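How to set up aiming in Rillent without wrecking it

Every few months somebody posts a list of "pro" settings for Rillent and half the player base copies them in. I've tried most of them. The majority do nothing you could pick in a blind test, and a couple made me noticeably worse for a week. What follows is the dull version, which takes an evening and costs nothing.

Start with everything on default. Open the controls menu, hit Reset to Default and confirm. If you've been fiddling since launch you have no idea which of your changes helped, and neither do I.

Turn off aim smoothing. It's under Advanced, on the second page, and it's on out of the box for reasons the developers have never explained to my satisfaction. The tooltip claims it "steadies your shot". It adds a delay between your thumb and the crosshair, and you'll feel that most in close fights.

Now set your sensitivity. Load the Ridby map in private play, with no bots, and stand in the middle of the harbour car park. Put horizontal at 40 and vertical at 30. Pick a lamp post behind you, spin to face it and stop. If you sail past it, drop horizontal a notch. If you come up short, raise it. Do that until you're stopping on the post more often than you miss it, then leave it alone.

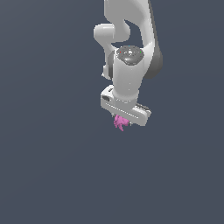
Does a higher frame rate cap help with aiming?

It depends on whether your machine can hold it. A steady lower cap feels better than a high one that dips every time someone throws smoke, so choose the number you can keep in a full lobby and ignore the one you get staring at a wall.

Dead zone comes next. The guides say zero. Zero is fine on a brand new controller, but on mine the view crept left whenever I put it down. Raise it one step at a time until the drift stops.

Field of view is mostly taste. I run the middle setting. Going wider makes distant targets smaller, a fact the people recommending the maximum tend to skip over.

As for the Virex thumbstick caps that get a mention in every forum thread, I used a set for a month and couldn't tell you what they did. Halvard Moen swears by them in his Solheim videos, but he was beating everybody before he owned a pair.

Once you've got your numbers, write them down somewhere outside the game. The May patch wiped custom profiles for plenty of us. Then play 50 matches before you change anything, and when you do, change one setting only.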